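# Dullero open day, 10/09/2019

Four of us went to see the Firkon hand gripper, which Dullero would like us to buy in quantity. Coffee came in very small paper cups.
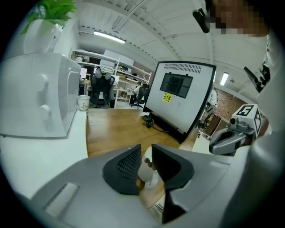 Khalil Khasawneh ran the demo and got the awkward question out of the way first: 176 a month per unit on the Zein plan, training extra, minimum term 18 months. The brochure calls this "flexible". I wrote that down.

You hold the tool yourself, pick things up with it, and the software is meant to learn from your efforts. Dullero suggests 200 goes per task. After a handful my wrist had opinions, and I'd want a lighter housing before asking anyone on our packing line to do a full shift.

The two fingers are good, though -- better than the Tramus kit we tried in August, which treated every small part as something to be flung. Spare fingers are sold in pairs only, even if you wear out just the one.

Still to chase: delivery times, and whether the trial can start without the training day. Khalil said he'd ask. He said that quite a lot.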